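Benedetti Building, shared kitchen and ground floor
Spring safety checklist, with comments
Filled in by Rasha Mansour

Covers all 2,352 square feet on the ground floor. Upstairs has its own list and its own problems. Items are marked OK, FIX or ASK. An ASK means I looked at it for a while and went to find somebody.

1. Exits and hallways
Front door opens outward, closes by itself: OK
Back door opens outward, closes by itself: FIX. It opens. Closing is done by hip.
Hallway clear to full width: OK, once the bicycle had been moved. The bicycle was in the last report too.
Exit signs lit: OK. The one by the mail slots buzzes. Buzzing is not on the form.

2. Sinks, dishes and draining
Hot water at the tap under the posted limit: OK
Drain runs freely: ASK. It runs, with a noise.
Wire racks free of rust and sharp ends: run a cloth over every rod, and if the cloth snags, the rack goes. Racks with the coating worn through go too, even the ones people are fond of.
Racks stored away from the stove: OK

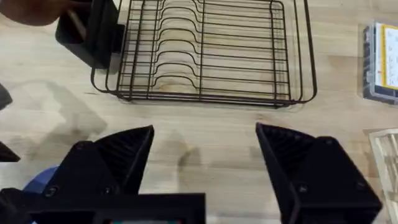 3. Stove and hood
Burners light on the first try: FIX, left rear. Please stop helping it with a match.
Hood filter cleaned since the last visit: the tag says yes. The filter says otherwise.
Gas shutoff reachable without moving furniture: OK
Anovier service sticker present: OK, though it has been stuck over the instructions.

4. Work surfaces and plates
Wood tops: look for open cracks and raised grain. Stains alone are not a fail. Sand and oil where rough, and give the oil its full night to dry before anyone makes a sandwich on it.
Plates: throw out anything chipped at the rim. A chip does not become safe by being turned toward the wall.
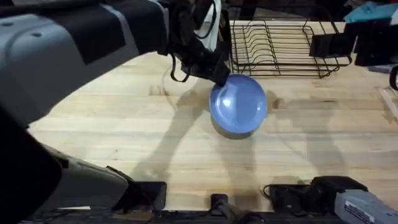

Pledness, 2026-02-05

Second visit, to go back over the FIX items and finish the ones I ran out of daylight for. The back door now closes. It closes hard enough to be heard in the parking lot, so I have left it as ASK. Left rear burner replaced. The bicycle has moved to the other side of the hallway, where it is just as much in the way.

5. Electrical
Panel door opens fully: OK
Breakers labeled: ASK. Number 39 is labeled "not this one."
Outlets near water have test buttons that work: OK, except the one by the kettle, which is now taped over until Tavel sends their electrician.
Extension cords in permanent use: FIX. The cord behind the refrigerator has been temporary for seven years.
Cords lying across table tops: tie up or reroute.

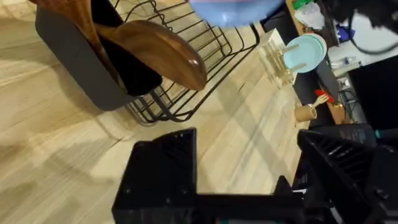
The same goes for anything running across the floor between the tables and the wall. A rubber cord cover is fine. A bath mat is a second thing to trip on.

6. Fire
Extinguisher gauge in the green: OK
Extinguisher on its hook: FIX. It was holding the pantry door open.
Smoke alarm sounds on test: OK. Apologies to the upstairs tenants.

7. Boiler closet
Hour meter: 1,665. Service due at the next visit, in April.
Nothing stored against the boiler: FIX. Move the paper towels.

Signed copy is in the gray folder by the panel. Please don't write on it.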